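Visit report: the Tidis home tidying service, December

The apartment is on the second floor of an ordinary block, and Stovari uses it to show Tidis to housing managers and family-support services before they sign up for a trial. I went for the morning visit with Saadet Eren, who handles equipment purchasing for our day-care sites.

Tidis is sold as a service. The customer pays a monthly fee and gets a two-armed unit, setup in the home and a technician on call. Umut Erdem, who led the tour, said the basic contract covers up to 15 hours of tidying a month. Spare gripper fingers are included – replacement cables are not.

We started at 10 and moved between the seating and the play area. The job on the list was light pickup: paper, wrappers and packaging, with a bucket as the drop point. Erdem asked us to keep 2 meters back from the arms.

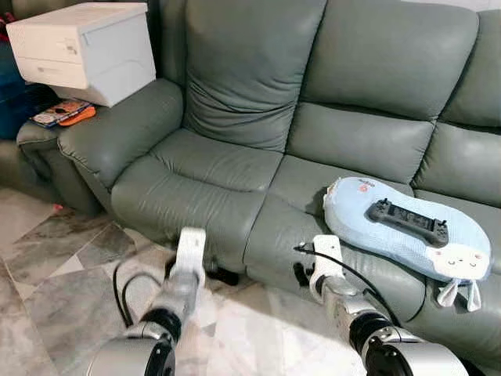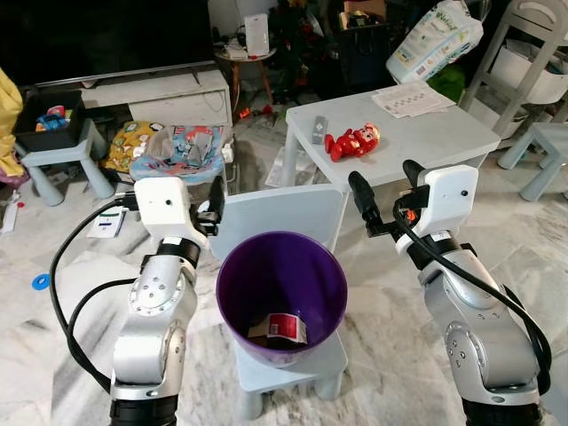
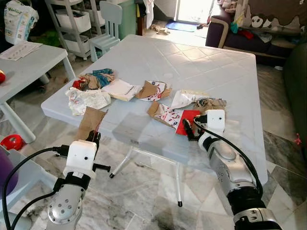
Tidis in the visit apartment: at the sofa, at the bucket, and at the table with paper and packaging.

Thin packaging was the part Saadet had asked to see. Kraft paper gives the fingers a fold to hold. Flat envelopes are harder, and Erdem said the team is still working on them. The arms move slowly, and a parent with five minutes to spare would clear a table sooner. The service is meant for the hours when there is no parent free to do it.

Kevser Aydoğan from support took questions in the kitchen afterward. Setup takes half a day. The unit has to be shown which items are trash and which are to be left alone, and the customer signs off on that list. I asked about drawings and school papers. They stay on the "leave" list unless the customer changes it.

Stovari plans 50 trial homes next year. Prices were given verbally, and Saadet has asked for them in writing – we also want the cleaning instructions for the grippers before we go back.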